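Notes from the gripper build: tips for anybody making a hand-held one

I've been building a hand-held gripper with Trinidad Navarrete in the shared workshop at Trermont, and I keep getting the same questions by email, so I'm putting my tips in one spot. Ours has a grey housing, a padded piece in the middle and a marker block on the side. Yours can look however you want!
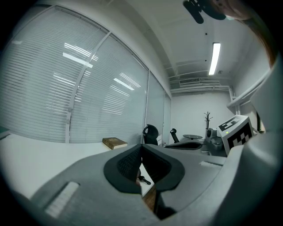 Housing

Print the big shell in two halves and sand the mating edges on a flat piece of glass. I tried doing it freehand with a sanding block and rounded every corner I cared about. 220 grit to start, then 400, and quit there, because matte hides fingerprints and scratches a lot better than shiny does.

Leave yourself a wider gap between the panels than you think you need. My first shell closed up so tight that getting at one little clip meant taking out 14 screws (yes, I know). The second version has a real gap and I can get a hook tool in there without undoing a thing.

Heat-set inserts: go slow, stop just shy of flush, then press with something cold and flat while the plastic is still soft. Practice on scrap from the same spool.

Pads

Cut the mesh fabric with a brand-new blade. Not the one that's been in the knife since spring. Tape the back side first, cut through tape and fabric together, and the edge won't fray on you. Peel the tape after the glue grabs.

Contact cement on both faces, wait until it doesn't string when you touch it, then line up one edge and roll the rest down. You get one try. If you're nervous about that (I was), slip a sheet of baking parchment between the two and pull it out as you go.

Teemu Karppinen swears by double-sided carpet tape for this and his pads have held up fine. Mine crept, but I work the thing pretty hard and our room gets warm in August.

The marker block

Print the pattern on plain matte paper or matte vinyl. Glossy stuff catches the ceiling lights and then your tracking jumps and you spend an evening blaming the software. Ask me how I know.

Leave white margin around the black squares. I trimmed one set right up to the black because it looked neater, and the camera could hardly find it. Cut your stickers a hair smaller than the face of the cube so the corners don't lift.

If you want an indicator light on the block, keep it off the pattern and keep it dim. A plain green LED with a bigger resistor than the calculator tells you is plenty.

Camera and lens

Wide lenses bend everything toward the edges, so calibrate with the lens locked where it's going to stay. A dot of nail polish across the threads does it, and you can pick it off later. I take calibration shots with the board way out in the corners as well as in the center. It's boring! Do it anyway.

Blinds closed while you calibrate, if your room has them. And look at your glass too, since overhead lights bounce back off windows at the most annoying angles.

Handling and weight

Hold the thing at arm's length for a couple of minutes before you call the design finished. Ours came out nearly 130 grams heavier than planned and my wrist knew it right away. I got 55 of that back by thinning the inside ribs, and then I moved the battery closer to the hand, which helped more than all the thinning did.

Round over every edge your sleeve can touch. Sweaters will find the one you skipped.

Odds and ends

Label both ends of every cable before it goes through the shell.

Painter's tape on the desk, sticky side up, is the best screw tray there is.

Keep a spare set of pads cut and bagged. Same for the clips, they're small and they fly.

Still on my list: a better trigger spring. The one I have squeaks, and dry lube only fixed it for 9 days. If you've got a source for soft ones in short lengths, drop me a line.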